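Home | Products | Grippers & Tooling | Spares | Support | Contact

Category: Grippers & Tooling / Service Kits

Fornel FG-2 Cable Guard Kit, for disassembly cells

The FG-2 kit replaces the cable clamp and strain relief on Fornel two-finger grippers used for desktop computer teardown. It is supplied as a corrective part for the fault described in service note 64 and can also be ordered as a spare.

Fault covered

On grippers built before December, the clamp screw can back out under repeated wrist rotation. The gripper cable then hangs lower than intended and can catch on parts inside an open computer case: memory slots, drive cage edges, expansion-slot latches. At the Gratow test cell a caught cable pulled the connector partly out of its socket. The gripper lost its position signal while holding a memory module, and the controller did not stop the arm until the next status check, up to 300 milliseconds later. The module and its slot were damaged. There were no injuries.

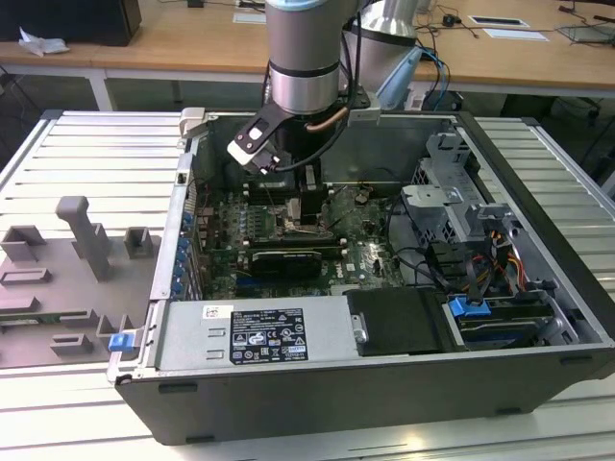 The original clamp was sized for work on flat trays. Reaching down into a tower adds a sharper bend at the wrist, and the screw had no locking feature. Fakhoury, which builds the cell controllers, has issued a matching software update that treats a lost position signal as an immediate protective stop. The kit and the update are meant to be installed together — neither one fully corrects the fault alone.

Kit contents

Cable clamp with locking screw
Strain relief sleeve
Short cable tie set
Printed installation sheet

Installation

Remove power from the arm and the gripper before opening the clamp. Do not rely on the pause function. Route the cable through the sleeve, close the clamp, and tighten the screw to the value on the sheet. Rotate the wrist by hand through its full working range and check for slack at both ends. Run the first case at reduced speed.

Cells that have already had a connector pull should have the gripper returned to Prastville for inspection. A connector that seats normally may still have a cracked solder joint.

Part number: FG2-CG-123
Page updated: March 29, 2025

Share (2) | Print | Ask about this product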